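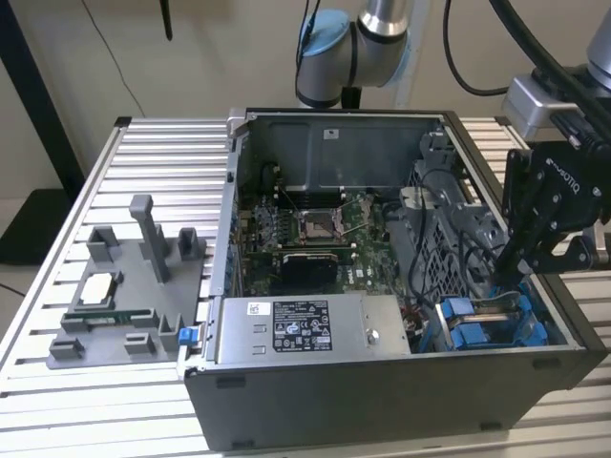 Gripper spec sheets are written for people who pick up boxes. Stroke, force, payload, cycle life, done. Fine if you pick up boxes. We've been trying out hands for taking old PCs apart and putting them back together, and after 3 weeks I can say the sheet told us next to nothing. What matters is whether the thing fits. Look at the Robotiq over the drive cage, fingers pointing down at the cables — the fingers are slim enough, it's everything above them that worries me. Body, bolt heads, wrist, then that thick black cable coming across at an angle. A tower on its side is a box full of walls. The CPU socket is out in the open, sure, but the memory slots and the drive bay are not so generous.

So my opinion, for what its worth: stop buying grippers by force. Buy them by the shape of the last six inches.

We ran three setups. The two-finger with stock fingers. The same one with long printed tips from Dratia. And a Trultard hand, softer pads, compliance built in, costs more than the arm deserves. Same arm, same controller, same job list — pull a memory module, seat it again, lift a CPU, set it back in the socket, unplug one drive cable. 208 tries in total, logged by hand in a spreadsheet I'm not proud of.

The Trultard won on cables. No contest. It squashes onto a connector and hangs on. Then it lost everything it had won on memory, where squashy is the last thing you want. A module has to go in straight and get pushed hard at both ends. Soft pads let it tilt, you push, it tilts more, you stop before something cracks. The long Dratia tips got into places the stock fingers couldn't, and they flexed. Not much. Enough. I kept blaming the camera calibration and redid it twice before I put a dial gauge on the tip and felt stupid.

Stock fingers, boring, stiff, came out best overall. I did not want to write that sentence. I had already half drafted the one about compliance being the future.

Second opinion, which will annoy more people: half of what gets called gripper performance is fixture performance. We have a gray printed plate beside the tower, with a recess for the chip and a long groove for the memory module. Little blocks around the edges, a post in the middle. Nothing clever. Before that plate we were picking parts off bare table slats and every hand looked terrible. Afterwards every hand looked decent. Same fingers! If someone shows you a comparison and doesn't show you what the part was sitting in, ask. The guys at Vávra published a nice clean table last year and I still can't tell from it whether their parts were in a nest or loose on a bench. That's the whole result, right there, missing.

Third, controllers. Short version. We swapped to the Ukness force controller for the last 60 tries, and it helped insertion more than any change of fingers did. It feels for the slot, backs off, feels again. Slow, around 6 seconds longer on a module. I'll take slow. Speed is a thing you quote to visitors.

What I'd like to see, and would happily steal, is a gripper comparison done inside a real case. A cavity with a power supply in the way and cables looping where you dont want them. Report the clearance. Report what hit what. We had more stops from the gripper body touching the cage then from dropping a part, and there's no column for that on anybody's sheet, including mine until the second week.

Would I buy the Trultard again? For a cable bench, yes, tomorrow. For a mixed job like ours, no, I'd spend the money on force control and a better plate and keep the stiff fingers. Maybe shave the stock ones down a bit on the outside face. The cut ones are on order, I'll put the numbers up when they've been run.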